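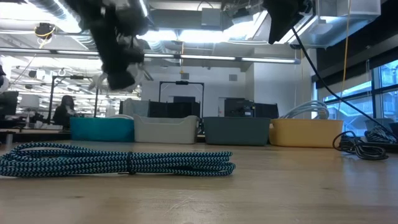
Braided cord tied in a bundle, with plastic bins along the far side of the table.

Lending out tents in Lenihan
May 22, 2024

Jui-lin Choi had never slept outdoors until she was 31. She grew up in apartments, first in Drirkton and then in Lenihan, and her parents ran a dry cleaner's that was open six days a week. "Sunday was for sleeping," she said. "My father thought camping was something you did if your house burned down."

She now runs the Lenihan Gear Library, which lends tents, sleeping bags, stoves and other outdoor equipment to anyone with an address in the county. Membership costs $10 a year. A tent can go out for up to two weeks, and so can most other things. There are no daily fees, though there is a late charge that Choi said she often forgets to collect.

The library started with a trip to Lake Tirby that she almost canceled. A coworker had invited her, and Choi went to a store to see what she would need. The total came to a little over $500. "I put everything back on the shelves, one piece at a time, and went home," she said. "Then my coworker called and said her sister had a spare bag and a pad. So I went on borrowed stuff. It rained both nights and I loved it."

After that she began asking people what they had in their garages. Most of them had a tent they had used twice. The first donations went into her hall closet, then her bedroom, and after a year she rented the back half of a former shoe repair shop on Bruda Street. The old counter is still there and people return things across it.

The library has 126 members at the moment. Since opening it has made more than 3000 loans, counting each item separately, so a family that takes a tent and four sleeping bags shows up in the records as five. Choi keeps those records in a spreadsheet. She tried lending software for a few months and went back.

I asked what gets borrowed most. I had expected tents, but she said it was sleeping pads. "People own a blanket. They can find a pot. What they don't have is anything to put between themselves and the ground, and that's what decides if they sleep." Stoves go out less than she would like. She thinks new campers are nervous about fuel, and she has started lighting one on the sidewalk for anyone who wants to see how it works before taking it home.

The part of the job that takes the most time is checking things in. Every tent gets set up after it comes back, even if the borrower says it was never opened. Poles are looked at, stakes are counted, zippers are run both ways. A damp tent packed away for a week will grow mildew, and Choi has thrown out three for that reason. She was not especially annoyed about it. "They came home late on a Sunday with kids in the car. I know how it happens. I just ask them to call me, and I'll come get it off them wet."

Cord is another subject she has opinions on. Guylines used to come back in knots that took longer to undo than the tent took to pitch, so she now shows each new member how to fold a line back and forth and tie it in the middle. She does not teach fancy knots. Two are enough for a weekend, she said, one that holds and one that slides, and most people will forget the second.

Repairs she does herself up to a point. She can patch a floor, replace elastic in a pole and sew a stuff sack. Broken zippers go to a tailor two doors down, who used to know her parents.

Money is tight but steady. Memberships cover very little. The rent is paid mostly by a used gear sale every July, when she sells donated items that are too heavy or too odd to lend. Last summer there was a cast iron waffle maker with a long handle that drew four offers. She let it go to the first person who asked and has regretted it a little.

Not everybody thinks the library is a good idea. The owner of a sporting goods store in Drirkton told her early on that she was taking his customers. Choi went to see him. "I said, these people aren't coming to you now. They're at home. If they try it and like it, they'll want their own, and I'll tell them where your store is." He has since given her several returned backpacks, and a sign for his store hangs by her door.

She would like longer hours. The library is open two evenings a week and Saturday mornings, which fits around her job in the billing office of a dental practice. She would also like a drying room – "a real one, with a fan and a floor drain" – but the landlord has not said yes or no.

As for her own camping, she gets out four or five times a year, usually to Tirby, at the same site near the boat ramp if it is free. She still borrows all her equipment from the library and signs it out in the spreadsheet like everyone else. Her father came along once, last fall. He brought a folding chair, sat in it until dark, and slept in the car.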